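Getting a Home Robot to Tidy the Sofa: Tips From Our Woston Trial

Posted September 2, 2021 in Living Room

The Woston tidy-up service places a two-armed robot in your living room and charges by the month. We have been testing the cushion routine, the first thing most households ask for. These notes cover how to set the room up and what to expect for the money.

Before the first run

Clear the floor in front of the sofa for a full stride in each direction. Toys, chargers and magazines confuse the routine more than furniture does.

Pick throw pillows that stand out from the upholstery. A strong color on a pale sofa is easiest. Cream on cream is the hardest combination we tried, and we would leave those pillows out of the routine for the first week.

Open the curtains or turn on a lamp. Even light across the seat works better than a single bright spot.

Choose pillows with a soft fill. Firm foam blocks don't compress much between the grippers and tend to turn sideways. Covers with a little nap are easier to hold than satin.

Set each pillow's home position in the Nenus app. You can store up to 6 positions. Use the seat and the corners first, and leave the top of the backrest for later.

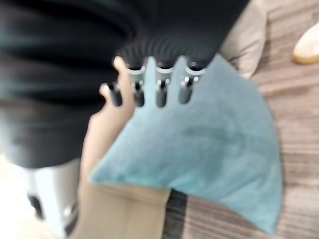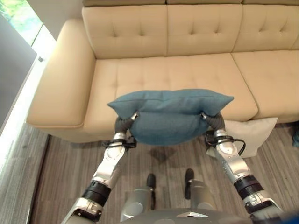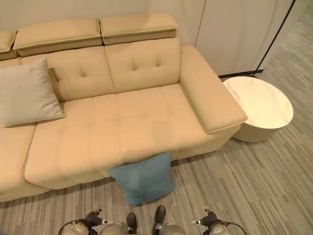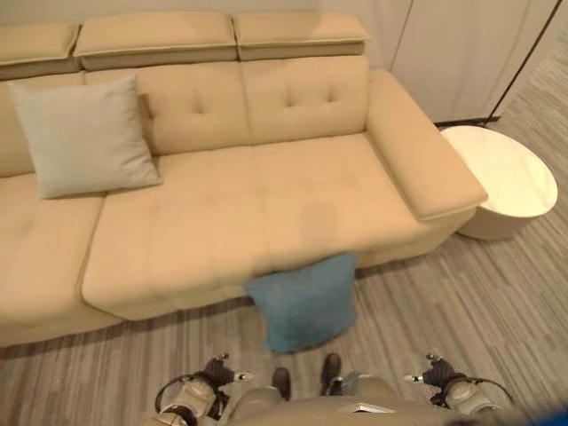
The cushion routine on a beige sofa, with the teal-blue pillow in the second picture held by both grippers.

While it works

Stay out of the space between the robot and the sofa. You can watch from the side.

If a pillow ends up on the floor, leave it there and let the routine start again. Handing it to the robot resets the position and you lose your place in the app.

Keep the speed on Low for smooth upholstery. Medium is fine on coarse fabric. We saw no reason to use High indoors.

Check the fingers for lint before each session and wipe them with a dry cloth. Don't use furniture polish on or near them.

Cushions with zippers should go in with the zipper facing down. Take off any tassels or buttons you care about.

What it costs

The basic plan is 900 a year with a setup visit included. Buying the machine outright is 3,000, and the Iglesias arm covers are sold separately for 60. We used the plan and would suggest the same to anyone who isn't sure how often they will run it.

What we liked

Setup was short. The app explains each step in plain words. Two arms make sense for pillows, which fold over when picked up by one corner.

What we didn't

It is slow. One person can straighten a sofa in less time than it takes to open the app. It also needs more floor than the brochure suggests, and in a small apartment you may have to move a coffee table every time. Blankets are not supported yet. Woston lists them for January.

If you mainly want help with dishes or laundry, look at the Stostby kit first. For a household where bending down to the floor is difficult, the cushion routine is worth a month's trial.

Filed under: sofas, throw pillows, home robots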